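Notebook - sourdough crumb trials, July
Entry by S. Prothero, 3 pm onwards

Picked up where Zhiqiang left off. Starter was fed at 7 am with the Hou wholemeal and had doubled by noon, a bit quicker than last week. The bench thermometer was reading high again, so I used the probe from the drawer and wrote its number in the table.

Batch 41: 702 g strong white, water at 70 per cent, salt as usual. Mixed by hand, left to rest, then folded every half hour. Danica thinks we are folding too late in the bulk and knocking the gas out. I think the flour is just weaker than the last sack. Both can be checked with the same dough, so I split it in two after the second fold. Half A got one more fold, half B got three.

By the end of bulk, A was slack and spread in the tub. B held a dome and came away from the sides cleanly. Shaped both, seam up, into the lined baskets. Did not weigh them after shaping - should have.
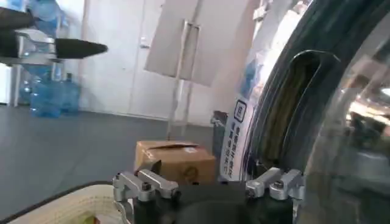 Cardboard box on the floor, July.

Oven on at 4.10 pm, stone on the middle shelf. It took 55 minutes to settle, so the door seal wants looking at. A went in first because it was further on. Scored once down the length. It opened a little at one end and hardly at all in the middle. B had a proper ear and sat taller on the rack.

Cut at 8 pm when both had cooled. A: tight crumb at the base, two large holes under the crust, slightly gummy. B: more even, still close towards the bottom. Taste the same, perhaps a touch sharper in A. Crust on both a shade too dark for the Lutico order form, which asks for mid-brown.

So Danica is partly right about the folding, though I would put it as too few and not too late. The flour question is still open. We need the old flour next to the new, same day, same water. Xiaoyan has most of a bag left of the old one and will bring it in.
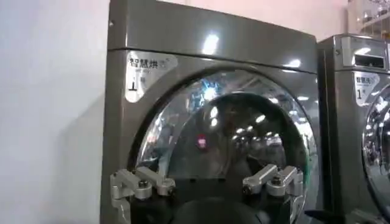
Predotura Baking Group - Bread and Ferments

Notes for whoever does batch 42:
Keep the water the same, do not go up to 72 until we know about the flour.
Three folds after the split, none in the last hour.
Weigh after shaping.
Turn the loaf once, at 20 minutes. The left side of the oven is hotter.

Meifang asked whether the Sonholm rye could go in at 10 per cent. I would leave it for now. Rye will make the dough stickier and we would have two things changing at once. Happy to run it as a separate batch after 44. 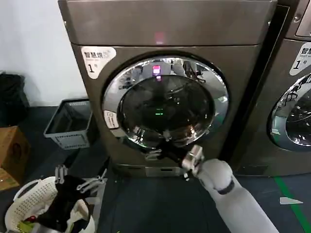
The starter also needs a decision. Zhiqiang keeps it stiff, I keep it loose, and whoever feeds it last wins. The jar label says equal weights of flour and water, and the table says otherwise from batch 38 on. I have gone back to equal weights tonight and put the rest in the fridge at 9 pm. Please write down what you feed it, even if it is only a spoonful.

Table updated up to 41. Crumb tracings are in the back pocket, A on the left, B on the right.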